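Zonden shortens service time on two-arm earbud cell

Changes to cabling and a new daily check have cut the time needed to look after the small-parts cell at Zonden's Drandholm site, the company told customers in its May update. 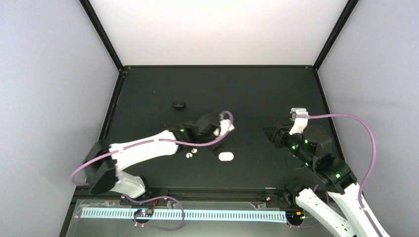
The cell is one of 12 that Zonden runs for handling trials on small consumer goods, mostly earbuds and their charging cases. It has two arms mounted side by side at the front edge of a black work surface, each with its own gripper and wrist camera. Pale panels close in the back and both sides. The layout was drawn up with Benjelloun, the integrator that supplied the enclosure and still handles larger repairs.

Until this spring the arms came down for maintenance on a fixed calendar, no matter how much they had been used. Service is now counted in running hours. Every 50 hours a technician goes over the gripper fingers, the camera mounts and the cable clips. Every 1,000 hours the arms come off the front rail and the joints are checked on a bench.

Siv Solheim, who is in charge of upkeep at Drandholm, said most of the stoppages last year came from cables and very few from the arms themselves.

"The camera cable has to follow the wrist wherever it goes," Solheim said. "If it's too short it pulls on the connector. If it's too long it hangs down and ends up in front of the gripper. We spent a lot of time finding a length we could live with."

The cables on the cell are purple-pink and run along the white forearms, held with small clips. Between the last clip and the camera they are left slack enough to form a loop or a wide bend. Solheim's team marks the clip position on each forearm with a pencil line, so that a clip that has slipped can be put back without measuring. Cables are replaced in pairs, left and right together, even when only one has failed.

The camera mounts get the most attention. A mount that has turned by a small amount will still give a usable picture, but the gripper may close beside an earbud that it should have picked up. Technicians compare the view from each wrist with a stored reference at the start of the shift, then check the mount screws with a torque driver. If a mount has to be moved, the camera on that arm is calibrated again before any other work is done. The calibration takes about 13 minutes per arm.

The daily check starts at 7 a.m. with the arms powered off. The surface is wiped with a dry lint-free cloth. Sprays are kept away from the cell, and so is compressed air, which was found to push dust down toward the electronics at the front. Power is then switched on and the technician looks for the green lights on the wrists before moving each arm slowly through its range. Two cases and a pair of loose earbuds are set out and the arms run through a short pick routine - first one arm at a time, then both together.

Running both arms at once is the part operators are asked not to skip. Several faults at Drandholm showed up only when the arms worked close to each other, among them a loose clip that let a cable swing into the path of the other gripper.

Spare parts have been cut back to a short list. The site keeps gripper fingers, cables, clips and one complete camera mount on the shelf. Circuit boards are ordered from Benjelloun when needed. Solheim said she would like to hold one spare board on site as well - the last one took longer to arrive than the repair itself.

The same schedule will be brought in at Zonden's Poklow site later in the year. The cells there use an older clip that screws into the forearm, and those will be swapped before the first 50-hour check. Technicians from Poklow are to spend time at Drandholm beforehand, working through a full joint inspection with Solheim's team.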